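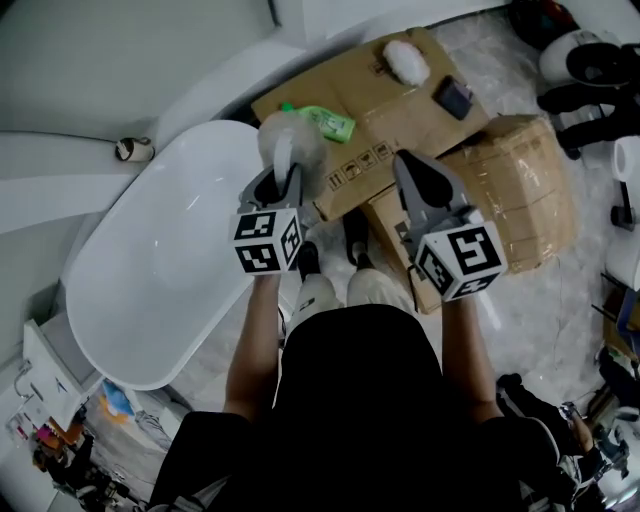
My aunt has asked me the same question every March since I started writing about automation: can it do the bathroom yet? She couldn't care less about backflips, or a robot that dances at a trade fair. She wants the bottle picked up off the floor and the tub wiped down, and I think she's asking the best question in the whole field.

My answer this year is "bits of it", and I'm thrilled to be able to say even that! Picking up a plastic bottle that's lying on its side used to be a proper research problem. Now a decent pair of jaws will manage it on most tries, in a room it hasn't seen before, and put it down somewhere sensible. Taha Chraibi, who fits out workshops in Clullerholm, watched a machine at Joltdale clear a bench of 74 odds and ends and told me he forgot to drink his tea.

Soft things are where it gets hard (and, for me, where it gets exciting). A bottle keeps its shape. A wad of stuffing or a thin bag changes every time you squeeze it, and you and I deal with that without a thought because we've handled such stuff all our lives.
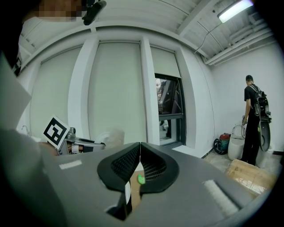 So the machines need to borrow some of that handling, and the quickest way I know is for people to do the chores with the same sort of jaws the robot will have. Do it 200 times, in different rooms, with different clutter — and do it a bit badly now and then, so there are some recoveries in there too. I tried it at Bennani for 30 minutes and came away with a new respect for my own thumbs.

Will it scrub behind the taps? I doubt it, and I'd be wary of anyone with a date for that. Wet surfaces, awkward corners, a cardboard box that's been taped shut by somebody in a temper: all of these still beat good machines. The shop floor will get there first, I think, where the same tray comes round 100 times a shift and the lighting stays put.

But a robot that tidies the floor before you clean it? I'd take that tomorrow, slow as it is. My aunt says she'd want to see it do the bath mat first.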